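The Long Life of a Stripy Jumper
There is an art to putting the woollies away, and it begins, as most good things do, on top of the bed.

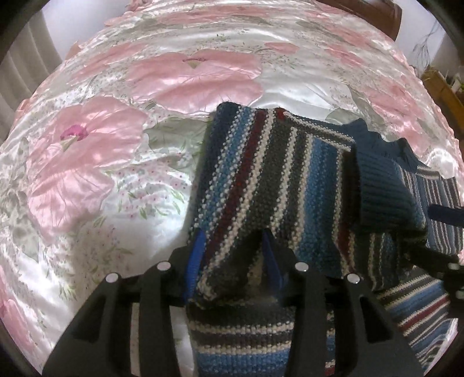
Start with a flat surface
I have tried folding knitwear on the kitchen table, on the ironing board and once, rather foolishly, on the stairs, and I always come back to the bed. A satin bedspread is lovely for it (mine came from the market at Skavwood and is older than the dog) as the wool slides about nicely and you can coax a sleeve straight without tugging. Stripes are a help too. Navy, white, a bit of pale blue, a line of maroon: when they run true across the body you know the jumper is lying square, and when they wander off you smooth it out and begin again.

Moss stitch is a forgiving sort of knit, thick and pebbly, and it doesn't show a crease the way a fine lambswool does. Ribbed cuffs are another matter. Lay them flat and never, ever turn them back for storage, or you will be wearing that turn until Christmas.

Fold, don't hang
My mother hung everything, and every cardigan she owned had little shoulders on its shoulders. Sleeves in first, then the sides, then up from the hem in thirds. I keep no more than 5 jumpers in a pile, heaviest at the bottom, and the whole lot goes under the bed by July in a cotton bag.

Moths, and what to do about them
The wool shop in Reltow sells cedar balls in bags of 16, and I tuck them into the corners and give them a rub with sandpaper when the smell goes faint. Lavender is prettier, though I find I forget to change it. Whatever you choose, wash everything first! A jumper put away with a splash of gravy on it is supper for somebody.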